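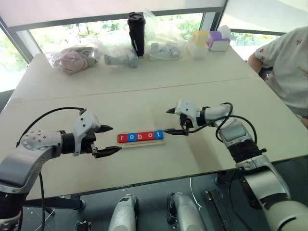
Esi Appiah replied that we had the question backwards, and that a reading room ought to be judged by its tables before its shelves. A person who finds the book and then can't find a place to put it down, she wrote, goes home with neither the reading nor the book. We have taken this up in what follows, although we don't go as far as she does.

4. Results and discussion

4.1 Choice of seat and surface

The diaries kept at Wunville and Heris covered 29 shared tables and produced up to 488 usable entries, the upper figure depending on whether visits broken by a meal are counted as a single stay. Entries with no table marked on the floor plan were set aside. We treat the two libraries together except where the text says otherwise, as their opening hours are close to the same and they draw on the same bus route.

Most readers described their choice of seat in terms of light. The word "bright" was used both as praise and as complaint, sometimes by the same person on different days. At Wunville the tables by the west windows filled first in the morning and were given up in mid-afternoon, when the sun came onto the surface. Readers with printed material were the ones who moved. Those working on laptops tended to stay and tilt the screen, and several wrote that they would sooner squint than lose a seat near a power outlet.

The colour of the tabletop came up less often than we expected from the earlier interviews, but the remarks we did get were strongly worded. Readers over sixty preferred a light surface for newspapers and large-print books, and gave as their reason that dark wood made the edge of the page hard on the eyes. Students mostly had no view. One student at Heris wrote that a white table "feels like a kitchen", and meant this kindly, as she went on to say it was where she had always done her homework.

Glare is the usual objection to light tops, and the older guidance on reading rooms warns against them. The objection holds for glossy finishes. Our own notes suggest that it doesn't hold for matte ones, or holds only in direct sun, and the blinds at Heris appear to deal with that well enough. At Wunville the blinds on the west side were out of order for most of the study and we can't say how much of the afternoon movement would have gone away had they been working.

4.2 Tables joined together

Both libraries push smaller tables together to make larger ones. The practice is informal. Staff do it ahead of children's programs and local history evenings, and the tables are then left as they are until someone wants them apart. It follows that the same piece of furniture was, over the course of the study, a table for two, half of a table for six, and part of a long run against the wall.

Readers treated the seam as a boundary. On joined tables people seldom spread their papers across the join, even when they were sitting alone, and those who did tended to pull them back once another person sat down. In the interviews no one named the seam as the reason. They spoke of keeping to their half, or of not wanting to be a nuisance. When asked where the half was, they pointed to the join.

There is a practical side to this as well. Where the tops are of slightly different height the seam catches pens and tips cups, and writing across it is unpleasant. Heris has dealt with the problem by adding felt pads to the lower legs. The pads wear through and the step returns. Wunville bought its tables in one order, from Wadell, and the tops still meet cleanly, although the staff said the levelling feet have to be turned back down each time the floor is washed. 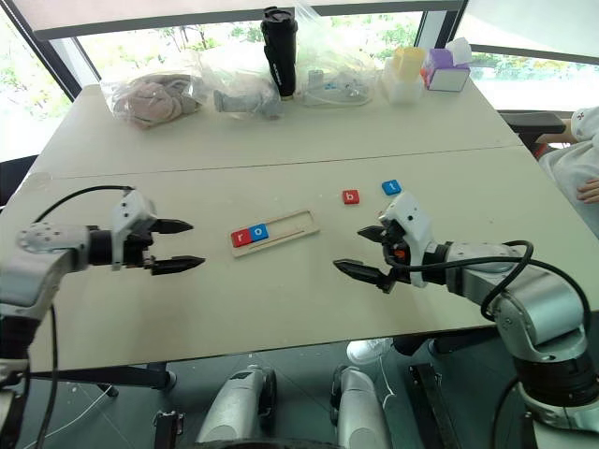
Figure 4. Pale beige tabletop, with arms extended over it from the left and lower right.

We asked readers how much of a table they thought was fair for one person to take up. Answers were given by outlining an area on a paper plan. The areas drawn by people who came mainly for newspapers were wide and shallow. Those drawn by students were close to square, and usually took in a patch to one side for a bag, although both libraries ask that bags be kept on the floor. A few people drew nothing and wrote that it depended on who else was there. This seems to us the most accurate answer, but it can't be used in the comparison and we have left it out of the averages.

Parents with young children drew the largest areas. Several added a note about toys or puzzles, saying that they had to be kept within reach of the child and out of reach of the neighbour's elbow. The children's corner at Heris has its own low tables, but parents find these hard on the knees and drift back to the main room. Eulalia Bustos, who ran the Heris interviews, reports that this was the only subject on which readers regularly asked her what the others had said.

4.3 Wear and cleaning

Wear was recorded from the staff side. We asked for a short note whenever a surface was cleaned outside the usual round, and for the reason. The most common reasons were drink rings, ink, and rubbings from erasers. Staff at both libraries said that a light top shows a mark sooner, and they differed over whether that was a fault. At Wunville the view was that a mark seen early comes off easily. At Heris it was that a mark seen early is a complaint at the desk.

The two libraries used different products. Wunville used plain dish soap and a damp cloth. Heris used Sosa, a spray cleaner, until May, and then went over to soap as well after a reader with asthma asked whether the spray could be kept for the evenings. Our notes don't show a change in the number of extra cleanings after the switch. They do show fewer remarks about sticky tables, but the weather had warmed up by then and hot drinks were less common, so we would not put much weight on this. 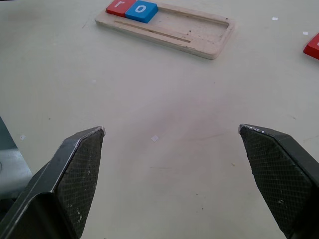

Vol. 29, No. 2 108

Fine scratches are a separate matter from stains. They can't be wiped off, and on a matte surface they build up slowly into a dull patch in front of each chair. Staff tended not to mention them until asked. Readers mentioned them hardly at all, and when they did it was in connection with writing by hand: a ballpoint on a single sheet of paper will follow a groove in the surface below. Two readers at Heris bring a magazine to write on. The library has since put out a stack of old desk blotters, which are taken up by people who want them and otherwise left alone.

The cost of resurfacing was beyond what either library could consider within the present budget. Rotating the tables would spread the wear more evenly, and is already done at Wunville by accident whenever the room is set up for an event. We suggested to Heris that it might be done on purpose. The staff agreed in principle but pointed out that the tables near the outlets have had holes drilled in them for cords – these would have to stay put.

4.4 Limits of the diary method

Diaries were filled in by people who had already found a seat. Readers who looked in, saw no place they liked and left again are missing from the record, and these may well be the ones Appiah has in mind. A door tally was tried for a short time at Wunville and dropped, as the desk could not keep it up during busy hours.

The diaries also lean toward long visits. A person who comes in for ten minutes to copy out a recipe or check a bus time isn't likely to fill in a form about it. For those visits a standing counter may serve better than any table, and neither library has one. Heris has a wide windowsill that is used in the same way, though it falls outside the floor plan and so outside our data.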